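Unit 6: Planning and Paying for Equipment

Course notes, Introduction to Automation Projects

Please read these notes before the seminar and bring your draft equipment list with you. The notes follow the same order as the lecture. I added a few points which I had no time to explain in the room.

1. Start from the task

Many students begin a budget with the robot. They find a model they like, they write down its price, and then they search for something it could do. I ask you to work in the other direction. Write one sentence which says what must be moved, from where, and to where. Then write a second sentence which says who does this work today and how long it takes.

In our running case the client is Grimwood, a company which operates staff kitchens in office buildings. They would like to know if bowls and plates can be handled by robot arms after washing. The supplier who answered their first request is Sunance. A second supplier, Forkex, sells only grippers and fingers. You will use both names in the exercise at the end.

2. The price of the arm and the price of the cell

The arm is only one line of the budget. The word "cell" means everything which must stand together so that the arm can work: the frame, the table, the rails, the mounting plates, the grippers, the control boards, the power supplies, the cables and the computer. When you receive a quotation, take a pencil and mark each of these words. If a word is missing, you must ask. A supplier does not always hide it. Often he thinks that you already have it.

Two arms do not cost twice as much as one arm. Some parts you buy once (the frame, the table, the enclosure) and some parts you buy two times (the gripper, the plate, the cable set). The programming is more difficult to estimate, as two arms can meet each other in the same space and somebody must prevent this. In my experience students forget this work completely.

3. Capital cost and running cost

Capital cost is what you pay at the beginning. Running cost is what you pay every month while the cell exists. Finger pads wear. Cables bend many thousands of times and then they break inside, where you can not see it. Put cables under running cost, with their delivery time written next to them. A cable with a small price can stop the whole cell for weeks.

For the exercise, please use a spare parts reserve of 20 per cent of the gripper cost for each year. This is a teaching figure. In a real project you would ask the supplier for his list of wearing parts and calculate from there.

4. Objects are also equipment

This is the part which I find most neglected. A test cell for kitchen work needs bowls, plates and racks, and they must be in the budget like everything else. Buy different sizes and different surfaces. A shiny bowl and a patterned bowl can give different results with the same vision software, and a gripper which is good with a thick rim may be weak with a thin one. Buy also more than you need of each kind. Dishes will break, and after one year the shop may not sell the same model any more.

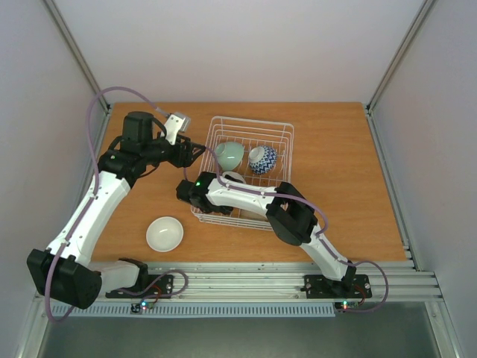 The rack deserves its own line. Measure the distance between the tines before you order fingers, and send this measure to the finger supplier. Forkex, for example, asks for it on the order form, but many firms do not. A finger which is too wide can hold the bowl very well in free air and still not reach it between its neighbours.

5. Space and time

Write the floor area into the plan, with the doors open and a person standing beside the cell. Write also the delivery weeks for every line. The longest delivery decides your starting date, and it is seldom the arm. If the budget year closes in July, an order which arrives in August can become a problem for the accounts office, even when the money was approved.

6. Exercise

Ramasamy is the name of the planning sheet we use in this course. Open an empty copy and prepare a budget for the Grimwood cell with two arms.

Use these values:
Gripper with fingers, Forkex: 2000 each
Mounting plate, Sunance: 88 each
Spare parts reserve: as in section 3

For all other lines, find a price from a public catalogue and write the source in the last column. If you can not find a price, leave the cell yellow and write which question you would send to the supplier. A yellow line with a good question receives full marks. A guessed price without source receives none.

Add a short paragraph, half a page at most, where you explain which line you trust least. We will compare these paragraphs in the seminar, so please write clearly enough that another student can read it.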